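主题:Re: [内容组] 邮件简报要不要继续每周发
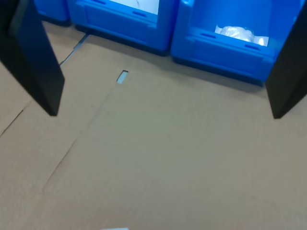
地上铺的大张瓦楞纸板,折痕还在

各位好,

上周那封讨论简报频率的信我看了两遍,本来想在群里随手回两句,打着打着就长了,还是发到列表里吧,省得以后又找不到。先把原信引一段,免得刚加进来的朋友看不懂我在说什么。

> 大家好,
>
> 简报从每周一期做到现在,我自己的感觉是越做越累,读的人也没见多。
> 订阅数现在是 1529,听着还行,可是上一期打开的只有 924 个。
> 我算过,写一期连找选题带排版,差不多要搭进去两个整天。
>
> 所以我想提三个方案:
> 一、改成两周一期,每期写长一点;
> 二、还是每周一期,但是只放链接和一句话点评;
> 三、干脆停掉,把精力放到网站的长文章上。
>
> 我个人偏向第三个。Halonen 那边好像早就不发简报了,
> 人家网站照样有人看。
>
> 请大家说说想法,七月之前定下来就好。

好,下面是我的想法,想到哪写到哪。

先说数字。1529 个订阅里有 924 个打开,我第一反应是:这很不错啊!我以前在 Rekmont 管过一阵子他们的产品通讯,名单比咱们长得多,打开的人少得可怜,开会的时候大家都盯着名单的总数看,觉得挺有面子,没有人去问那些从来不点开的地址留着干嘛。咱们这 924 个人是自己填了邮箱、自己点了确认、收到之后又自己打开的,我觉得应该好好珍惜。当然打开数这个东西本来也不太准,有的邮件软件会自动预载图片,也算一次打开,有的人把图片关了,看完了也不算。所以我不建议拿某一期的数字做决定,拉半年的曲线出来看会好些。谁有后台权限的,能不能导一份?我的账号只能看最近几期。

再说累。这个我完全同意,写过的都知道。不过我翻了一下最近几期的草稿,发现时间主要花在两个地方,一个是开头那段“编者的话”,一个是给旧文章重新写导语。编者的话我自己也写过两回,每回都卡在第一句,改到半夜,最后写出来的东西跟天气预报差不多(我说的是我自己写的那两期,别对号入座)。旧文章的导语呢,网站上明明已经有一段摘要了,我们非要重写一遍,理由是“简报的语气要更亲切”。我真的不确定读者看得出来区别。直接用摘要,稍微改两个字,我觉得就可以了。

然后是回信。原信里没提这一块,我想补一句。我们每期最后都有一行“直接回复这封邮件就能找到我们”,真的有人回!上一期问大家怎么整理自己的素材库,收到 10 封回信,有一封写得比我们正文还长,从文件夹怎么命名一直讲到怎么说服同事不要把东西全丢在桌面上。这些信我们一封都没有用过。我当时看了觉得特别可惜,后来一忙也就忘了。要是每期固定留一小块地方,摘一两段读者来信(当然要先问过人家同不同意),选题的压力一下子就小了,而且读者会觉得那头坐着的是活人。

网站的长文章我也喜欢写,但是它跟简报干的活不一样。长文章是别人搜到什么问题,碰巧走进来,看完就走,下次搜别的又去了别人家。简报是我们主动去敲门。Halonen 停掉简报这件事我倒是知道一点,他们停之前已经有半年没正经发过了,断断续续的,有一期连标题都还是模板里那句。这种情况停了也就停了,跟咱们不太能比。而且他们有别的渠道带人进来,咱们没有,咱们的搜索流量一大半靠那篇讲标题写法的老文章撑着,哪天排名掉了,我都不敢想。

关于频率,我投两周一期。不过“每期写长一点”我有点犹豫。长一点到底是多长?按咱们的毛病,一说可以长,就会一直长下去,最后两个整天变成四个整天,谁也没省下力气。我建议定一个上限,正文最多 1000 字,超出来的放到网站上,简报里给个链接。字数卡死了,写的时候反而痛快,不用纠结这段要不要留。以前 Votlow 的那份小通讯就是这么办的,我订了很久,每次等水烧开的工夫就能看完,看完还记得住一两件事。

结构我也想了一个,很粗,大家随便改:

开头一句话,说这期主要讲什么,不寒暄。
一篇主文,可以是新写的,也可以是长文章的节选。
读者来信,一到两段。
两三个链接,每个配一句话,说清楚为什么值得点。
最后一个问题,请读者回信。

编者的话就不要了。我知道有人喜欢那一段,要是哪期真有话想说,放到主文里去说也行。

第二个方案,只放链接和点评,我不太赞成。链接汇总现在太多了,我自己的邮箱里就躺着好几份,标题一个比一个热闹,一份都没点开。除非我们选的东西特别偏、特别专,不然真的没有理由让人家在那一堆里面挑中我们。而且找链接一点也不省时间,看上去一句话的点评,背后得把整篇读完,有时候读完了发现不值得推荐,半个小时就没了。

还有一件技术上的小事,趁这次一起说了。我们现在用的 Roreck 模板,在手机上按钮会挤成两行,深色模式下页脚的字几乎看不见,退订链接偏偏就在那里。退订找不到,人家就会直接点“垃圾邮件”,这个比退订伤得多。我试着把模板改简单了,去掉了两栏,图片只留一张,页脚换成普通的字色,发给自己测了几个邮箱,看着都正常。改好的版本放在共享文件夹里了,名字叫“简报模板_单栏”,旧的我没动,不喜欢随时换回去。麻烦用别的邮件软件的朋友也帮忙测一下,特别是公司邮箱那种老客户端,我手边没有。

名单要不要清理,我也拿不准。把长期没打开的地址单独拎出来,发一封“还想继续收吗”的信,按说是该做的。可是刚才也说了,打开数不准,万一把一直在看、只是关了图片的人给清掉了,那多冤枉。我倾向于信里放一个“继续订阅”的按钮,过一个月再发一次,两次都没有反应的再停。文案我可以先起草,但是请别让我一个人定稿,我写这种信容易写得可怜巴巴的。

总之我的票:两周一期,限字数,加读者来信,换模板。如果大家还是觉得应该停,我也没意见,只求停之前好好写最后一期,跟那 924 个人打声招呼,别学人家悄悄就没了。

对了,下一期轮到谁写?共享表格里那一格是空的。要是还没定,我可以来,正好拿新模板试一试,主文就用读者讲素材库的那封长信,我今晚先写信去问问对方愿不愿意。

有不同意见直接回列表就好,别只回给我。

(写到现在已经晚上十一点多了,有错别字请包涵)

> 另外,如果决定停,网站首页那个订阅框也要记得撤掉,
> 不然别人填了邮箱什么都收不到。

哦,漏了这一条。同意,不过就算不停,订阅框旁边那句“每周一封”也得改。这个我来改,等频率定了就动手。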